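Notebook, Vimilholm test kitchen
August, 10:40
Tableware for the breakfast counter, second round

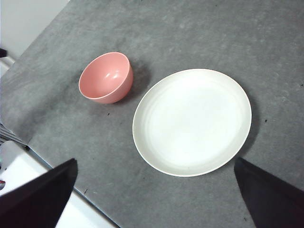
Carried on from the last entry. Still trying to settle which bowl goes with the white plate before we send the order to Brouwer. The pink one is back in the running. On the gray counter it reads warmer than it did on the sample shelf, and the gloss inside the bowl stands out more than I expected against a matte surface. The plate has a narrow rim, a bit creamier than the middle. Fine with me. Pure white all over would look like a cafeteria.

Crumb check: the mottled gray hides most things from standing height, but dark specks still show if you bend down to it. Wipe before every round, including the part near the front edge that we always miss.

Fill test, water from the tap, kitchen scale from the left drawer. 200 g of oatmeal fits in the pink bowl with room to stir. Tried it 3 times, same answer. Carrying it across the room was no trouble. The Brallura bowl we tried before is wider and slopped at the door.

Plate: toast and a boiled egg. The egg rolls on the flat part until it meets the rim and then stays there. Cutlery laid across the plate slides if you tip it much. Not going to hold that against it.

Stacking: bowl on plate sits steady. Plate on bowl does not, so the shelf labels need to say plates at the bottom. Fliltari want the shelf height from us. Measure with 2 bowls nested plus a hand's clearance, and write it on the drawing this time.

Order number for the samples is 1769. It was on the box lid, which has gone out with the recycling, so it lives in this book now.

To do
- ask Brouwer if the pink comes in a smaller size
- dishwasher run on the pink bowl, hot program, look at the gloss afterward
- fork scratches on the plate, check under the window
- new cloths, the blue ones leave lint

13:15. Dishwasher is full of lunch things. Bowl goes in the next load. Left a note on the door.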